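Ketthorpe Parish Word List

A list of dialect words and sayings collected in and near Ketthorpe, with spellings, meanings and notes on who used them. The files are plain text and need no special software.

Maintainer: Afaf Masri
Current release: April

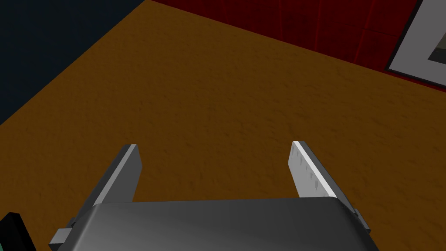
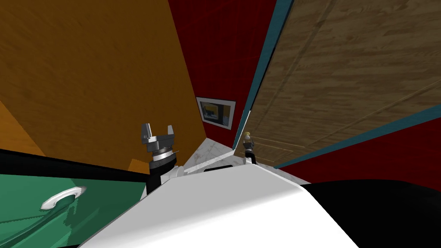
What is in it

The list began as two notebooks kept by Malachy Hanrahan when he taught at the Imley school. He wrote down words his pupils used at home and asked their grandparents what they meant. Catríona Mulcahy typed up both notebooks and added entries from 19 taped interviews. Liam Dunne checked the farming words.

Files

words.tsv: the main list, one entry per line
sayings.tsv: longer phrases, with a plain English version of each
speakers.tsv: one line per speaker, by code only
sources.txt: notebook pages and tape numbers
CHANGES.txt: what was changed in each release

All files are UTF-8 with Unix line endings. Fields are separated by tabs. Open them as text in your spreadsheet program, or it may turn some of the page references into dates.

Columns in words.tsv

headword: the spelling we settled on
variants: other spellings found, separated by semicolons
part: noun, verb, adjective or other
meaning: short definition
quote: a sentence from the source, if there is one
place: Ketthorpe, Imley or Conneely
speaker: code that matches speakers.tsv
source: notebook page or tape number
check: yes if a second person has confirmed the entry

An empty field means we don't know. A single hyphen means the question doesn't apply, as with the speaker column for words that come from a printed source.

Spelling

Hanrahan spelled by ear and was not always consistent. Where he gave the same word more than one way, the headword is the form he used most, and the rest are under variants. Quotes keep his spelling exactly, including slips. Please don't correct them.

Known problems

Tape 11 has a loud hum on the second side. Entries from it are marked no in the check column, and a few meanings are guesses.

Weather and livestock are covered well. Cooking, clothes and children's games are thin. Most of the speakers were men over sixty, and the list should not be used to say how everyone in the parish talked.

The Conneely entries came in late and have not been matched against the older ones. Expect duplicates.

Two pages of the first notebook are stained. Words that could be read only in part were left out.

Privacy

Speakers' names are not in the files. The speaker table gives a birth decade and a place, and nothing else. The tapes are not public.

Using the list

You may copy, change and share the files if you name the Ketthorpe Parish Word List as the source. A script by Yiğit Özkan called pitenero.py sorts the list and prints it as a booklet. It needs Python 3. Run it from the folder that holds the files:

python3 pitenero.py words.tsv

Corrections

Send the headword, the file name and what you think is wrong. For a new word, tell us where you heard it and give a sentence if you can remember one. New entries go in with check set to no until a second person knows the word.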